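Teaching a Robot by Moving It Yourself

A robot arm does not know what a bin is. One way to train it is to have a person do the job through the robot many times. The computer saves each try. A saved try is called a demonstration.

The person who guides the robot is the operator. With remote control, the operator moves a handle, and the arm copies the motion. With hand guiding, the operator holds the arm and pushes it along the path.
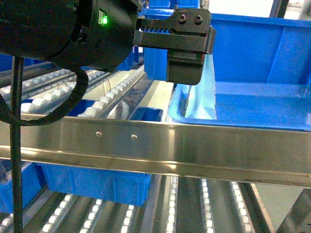
A gripper at the rim of a blue bin. The white rollers belong to the rack.

During a demonstration, the computer records two kinds of data. The first is joint data: how far each part of the arm has turned. The second is pictures from cameras. Both are stored with the time, so each picture can be matched to an arm position.

One task used for practice is handling light gift bags at a table. Bags are harder than blocks, as they can bend when squeezed.

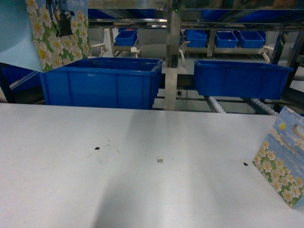

Text: Athina Kontogiannis
Checked by: Gerrit Verbeke

The bags here have daisies printed on them. A printed pattern can help a computer tell which way a bag is facing. The operator also changes the starting position between tries. If every bag started in the same spot, the robot could learn the spot and ignore the bag.

A camera near the gripper gives a close view of the fingers and whatever they hold.

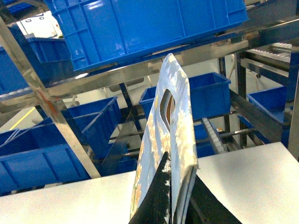

Does the robot feel what it is holding?
Only if it has sensors for that. Some grippers measure the force on their fingers. Others report only how far apart the fingers are.

After the demonstrations are saved, a program called a learning model looks for links between the pictures and the motions. A set of 456 demonstrations might be used for one task. Tries with mistakes are marked so they can be left out or studied separately.

The trained robot is then tested with no one guiding it. A rack full of bins is a hard place for this test, as many of the bins look alike.

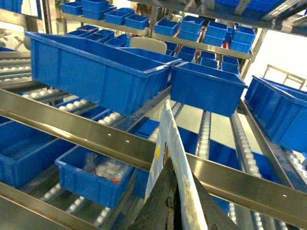
How long does one demonstration take?
It depends on the task. A simple pick-up can take 37 seconds, and a task with several steps takes longer.

Contact: Finness Learning Pages, Reader Desk | © Finness | Back to top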